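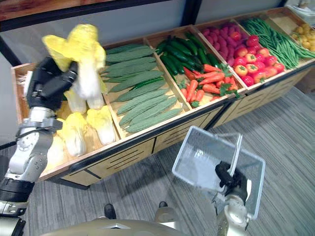 Napa cabbage held up above the display, with bitter melons, cucumbers and carrots further along the display.

How to fill and keep a divided vegetable display

Posted in Shop Floor Basics by Kristaps Kivi
7 comments

A long wooden display with compartments is easy to look at and also easy to spoil. I have filled ours at Mets every Saturday for two years, and this is the order I follow now.

Step 1. Empty one compartment at a time. Wipe the bottom and the dividers with a damp cloth and let the wood dry well. If you put greens on wet wood, you will find dark spots by the evening.

Step 2. Start with the big and heavy things at one end. For us it is Napa cabbage. Lay each head on its side and take it by the lower, firm part, never by the leaf tips, which tear very easily. Remove only the outer leaves which are really damaged.

Step 3. Put the bitter melons next. Place them in parallel rows, all in one direction. It takes a few minutes more than making a pile, but the bumps on the skin get less rubbed.

Step 4. Share a compartment when you have small amounts. Cucumbers go at the back and carrots in front, so the orange can be seen from the door. Leave the green tops on if they are still fresh - customers look at them first.

Step 5. Tomatoes also go in front, in a low heap. Turn the stem caps up and do not press.

Step 6. Lay green beans lengthwise, as one long bundle. Small round vegetables can fill the last compartment.

Keep a clear plastic basket with you for everything you take out. I check the display at 7 in the morning and again at 14, and I write the removed pieces in the Totidier notebook.

Next: Washing and storing the baskets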